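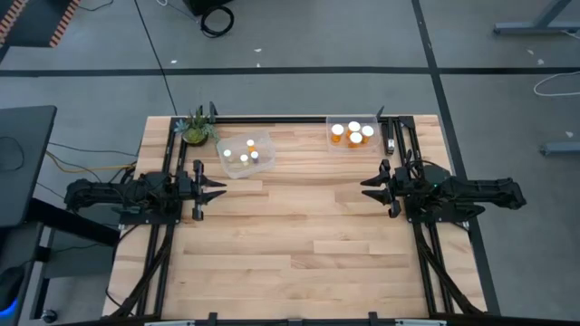

Figure 1. Butcher-block worktable, with a potted succulent arrangement and a translucent container of four small white-capped bottles.

Unit 6: Sorting and Storing Medicines at Home
Home Organization and Household Safety, Prullton Adult Learning Center
Handout for students. Bring it to both sessions.

1. What this unit covers

Last unit was the pantry. This one uses the same steps (take out, group, check, put back) on a much smaller set of things. The difference is that a mistake with a can of beans costs you a can of beans. Read pages 164 to 170 of the course reader before the second session. The worksheet is due at the end of the unit.

We are not giving medical advice. Questions about a dose, or about whether you still need something, go to your pharmacist or doctor.

2. Choosing the work surface

Use a table or counter with open space in the middle. You need room to set things down one at a time and still read the labels. Good light matters more than size. A dining table is fine once the mail is off it. A bathroom counter is usually too small and has a sink in it.

In Figure 1 the small bottles share one container. Group them this way before you start reading labels, so that nothing rolls away. Any shallow box or food container will do. Wash and dry it first.

A plant can stay on the table if it is out of the way, but do not water it while bottles are open or papers are out.

3. Sorting

Make four groups:

Daily - taken every day by someone in the home
Sometimes - headache, allergy, cold, upset stomach
Ask - no label, label you can't read, or you don't know whose it is
Out - expired or no longer needed

Work through one container before you get the next. Do not open two bottles at once. Do not combine two half-full bottles, even if the tablets look the same. The date and lot number belong to the bottle they came in.

Vitamins and supplements count. So do eye drops, creams and anything kept in a purse or a car.

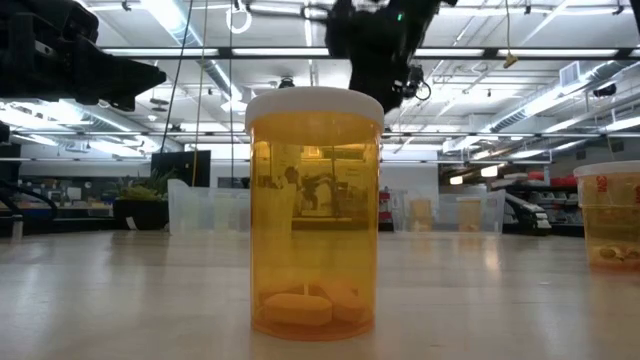
Figure 2. Amber bottle with a white cap and two large oval orange tablets at the bottom.

4. Checking a single bottle

Set the bottle upright and look through the side before you take off the cap. Amber plastic lets you see how much is left, but it changes how colors look, and the curved wall bends shapes. Two tablets are easy to see in Figure 2. There is also a short, thin, pale piece standing between them. If you find something in a bottle that you can't identify, close it and put it in the Ask group.

Then read the label. Write down the name, the strength, the date and the person it was prescribed for. If the label is missing, do not guess from the color or shape of the tablet. That bottle goes in Ask too.

Food tubs and deli containers are fine for holding closed bottles. Don't pour loose tablets into them.

5. Putting things back

Pick a place that is dry, out of the sun and out of reach of children. A high kitchen cabinet away from the stove works in most homes. Keep Daily separate from Sometimes - a different shelf is best, a different box is the minimum.

The Out group goes to a take-back site. Ask at the front desk in Room 426 for the current list.

6. Worksheet

Sort one drawer, shelf or box at home. List each item with its group and its date. Do not bring medicines to class. Describe the storage place you chose and one you decided against, and say why.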